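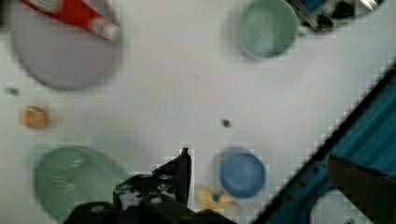

I've been through four American football podcasts, two fantasy apps and one very expensive streaming pass in my time as a fan stuck on the wrong side of the Atlantic, so I came to the Clenent stats app a bit grumpy. A friend from our flag team in Kaltadgate kept going on about it all last season. I gave in during the playoffs and I've now had it through the whole off-season as well, which is a proper test, because that's when most of these things go quiet.

The basic idea is simple. You pick your teams, you get live drive charts, and after each game there's a page for every player with every snap he was on the field for. The archive is the good bit! I lost an entire evening to running backs. You can line up two seasons side by side, so one chap's 1,203 yards sits next to another's 1,462 and you can see straight away how much of the gap came from one silly afternoon against a tired defence. You can filter by quarter, by down and by weather (yes, weather, and I've used it more than I'd like to admit).

Setting it up took me 5 minutes with the kettle on. It does ask for a lot of permissions, and I said no to all of them except notifications, and it still works fine.
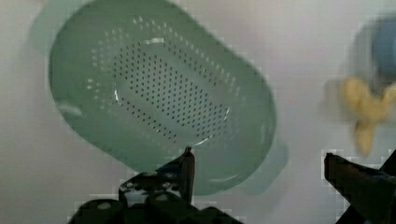 Green colander.

Now the grumbles. Score alerts come through before the picture does if you're streaming, so I've had more than one touchdown spoiled by my own pocket. There's a delay setting, but it's buried three menus down and it went back to zero after the March update. The draft section is thin too. It gives you a big board of 225 prospects and hardly a word on most of them, and the linemen get nothing but height and weight.

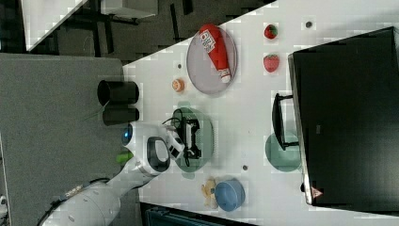 The other thing is the chat rooms. I turned mine off after two games. If you like being shouted at over a punt, you'll have a lovely time.

Compared with Ulmont, which I used before, the live side is quicker and the charts are far easier to read on a phone. Ulmont still wins for fantasy leagues, mainly as Clenent won't let you import one at all. Berisha is free and looks lovely but only does scores and standings, so it depends how deep you want to go.

I'm on the yearly plan and I'll be renewing it. Four stars from me, and I'd go up to four and a half if they fixed that delay setting before kick-off in September.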